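Sorting the block tub

August 6, 2024

I had planned to be ruthless.

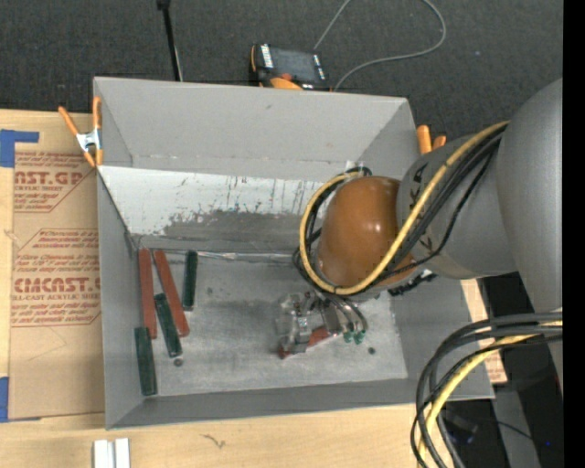
The trouble with toy blocks is that they don't wear out. The puzzles surrendered years ago, the train lost its wheels in March, and still the red ones and the green ones keep turning up — under the sofa, in a wellington, once in the bread bin. I bought a set of 488 from Bikent when my eldest was two and I was an optimist.

Xuelian Mao, my neighbour, says to keep one colour and give away the other. I tried. I got as far as the reds, remembered a castle, and made tea.

So the new rule is that anything found on the floor goes in a tub, and a full tub goes to the playgroup. The tubs are large and I am in no hurry.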